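Skaser Reports Results of Open Day on Hand-Held Gripper Recording at Firna Site

Patio session covered grasping of household items outdoors; next session planned for February

FIRNA, Oct 31, 2021 - Skaser, a developer of tools and software for robot grasping, today published a summary of the open day held at its Firna site. The program covered the company's hand-held gripper tool, the way recordings are made with it, and the checks each recording passes before it is used to train a robot arm. Guests included packaging engineers, teachers from technical colleges, and staff from food service and warehouse operators.

The open day ran in two parts. The first took place indoors and dealt with hardware, calibration, and file handling. The second moved to the outdoor patio, where Skaser operators and guests used the tool on ordinary tabletop items. A total of 275 recordings were kept from the patio part after review.

Hand-held tool

The tool shown at the open day is called Dorka. It consists of a handle, a trigger, two white gripper fingers, and a wide-angle camera fixed behind the fingers. The operator holds the handle, moves the fingers to either side of an object, and closes them with the trigger. The camera records the fingers and the surroundings in the same view for the full length of the task.

Dorka has no motors. Closing force comes from the operator's hand through the trigger, and a spring opens the fingers when the trigger is released. The finger geometry matches that of the gripper Skaser fits to its robot arms, so a grasp recorded by hand can be compared with a grasp made by the arm without a change in finger shape. Finger plates are held by screws and can be replaced with a single driver.

Calibration was shown on a bench before the patio part began. The operator places the tool in a cradle, opens and closes the fingers through their full travel, and then turns the tool past a printed target. The software stores the finger positions and the lens correction together in one file. A tool that has been dropped, or that has had a finger plate changed, must be calibrated again before its recordings are accepted.

Task procedure

Each patio recording followed the same sequence. The operator began with the fingers open and the tool held clear of the table. The fingers were brought to the object, closed, and used to lift it. The object was then moved a short distance and set down, and the fingers were opened and withdrawn. Recordings in which the operator's free hand touched the object were rejected.

Bottles were the main object type. A filled bottle has a high center of mass when compared with a cup or a plate, and it will tip if one finger makes contact well ahead of the other. Clear bottles add a second difficulty, as the outline seen by the camera depends partly on what is behind the bottle. Operators were asked to approach with both fingers level and to pause briefly before closing.

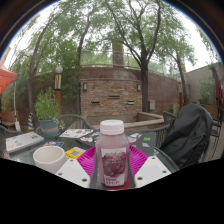
A bottle of pink-red juice between the two fingers of the hand-held gripper during the patio part of the Skaser open day.

Items already on the table were left in place for the recordings. Skaser records in furnished spaces so that the training material includes cups, papers, chairs, and other things a robot arm will meet outside a test cell. Objects that were not part of a task were not labeled by the operator at the time of recording. Labels are added later by a separate team, working from the finished files.

Outdoor conditions

Skaser's earlier recordings were made almost entirely indoors under fixed lighting. Outdoor work changes several settings. Exposure must be limited so that a bright sky does not darken the objects on the table. Glass tabletops return reflections that shift as the tool moves, and the software that tracks the tool's position can mistake those reflections for fixed points.

To reduce this error, the current software release gives less weight to points found on flat, shiny surfaces and more weight to points found on walls, tree trunks, and furniture. Guests were shown the same file processed with the previous release and with the current one. In the previous release, the computed path of the tool drifted while the fingers were low over the glass. In the current release, the path stayed within the accepted limit for the full recording.

Wind was monitored during the patio part. Loose paper that moves during a recording is not a reason for rejection by itself, but the event is noted in the log. Rain stops all outdoor work, as the tool housing is not sealed.

Review and file handling

Recordings were copied from the tool to a review station after every set of six. The station runs automatic checks for dropped images, missing finger position data, and loss of position tracking. A reviewer then watches each recording at normal speed and marks it as accepted, rejected, or held for a second opinion.

Common grounds for rejection at the open day were an incomplete lift, fingers closed before reaching the object, and a recording stopped before the fingers had opened again. Guests who operated the tool received their review results at the station and could repeat the task. Skaser reports that most first-time operators needed a correction to the angle of approach, which was generally too steep.

Accepted files are stored with the calibration file for the tool that made them. The two are kept as a pair through all later steps. If a calibration is found to be faulty, every recording that depends on it can be located and withdrawn. Recordings in which faces or personal documents can be recognized are blurred or removed before files leave the review station.

Work with Munasinghe

The arm used in the indoor part was mounted on a base supplied by Munasinghe, Skaser's partner for mobile platforms. The base carries the arm, its controller, and a battery pack. It was kept stationary during the open day, with the wheels locked and the arm limited to reduced speed behind a marked line.

The arm performed four tasks trained from hand-held recordings: lifting a bottle, turning a cup upright, moving a plate, and placing a box on a shelf. Each task was run from a different starting position chosen by the guests. An operator held the stop control throughout. Skaser did not present success rates at the open day and will not publish any until the tests on the Munasinghe base have been completed under fixed conditions.

The companies plan to extend the tests to tasks in which the base moves between two tables. This requires the arm to find its object again after each stop, with small errors in the position of the base. Recordings for this work will be made with the operator walking between tables while holding the tool.

Questions from guests

Several guests asked about items heavier than those used on the patio. The present finger plates are intended for light household goods and are not suited to full cases, glass jars above the rated load, or items with sharp edges. A wider plate with a replaceable pad is in testing.

Others asked whether recordings made with one tool can be used with another maker's gripper. Skaser states that this is possible where the fingers are parallel and of similar length, but that the company has tested it only with its own hardware. File format notes are available on request.

Food service operators asked about cleaning. The finger plates may be wiped with a mild detergent and must be dry before use. The handle and camera housing should not be placed under running water. Skaser does not currently offer a version for direct contact with unpackaged food.

Next session

A further session will be held at the Firna site in February. It will be limited to indoor work and will cover calibration, review, and the replacement of finger plates. Companies wishing to attend should state the number of persons and whether they intend to bring their own objects. Objects must be unbreakable or supplied in duplicate, and liquids must be in closed containers.

Registration requests should be sent to the Skaser visits desk at the Firna site. Technical notes for Dorka, including the calibration procedure and the list of rejection grounds, will be sent with the confirmation.

About Skaser

Skaser develops hand-held recording tools, grippers, and software for training robot arms. The company works at its Firna site, where design, assembly, and recording review are carried out.

Contact
Skaser Press Office
Firna site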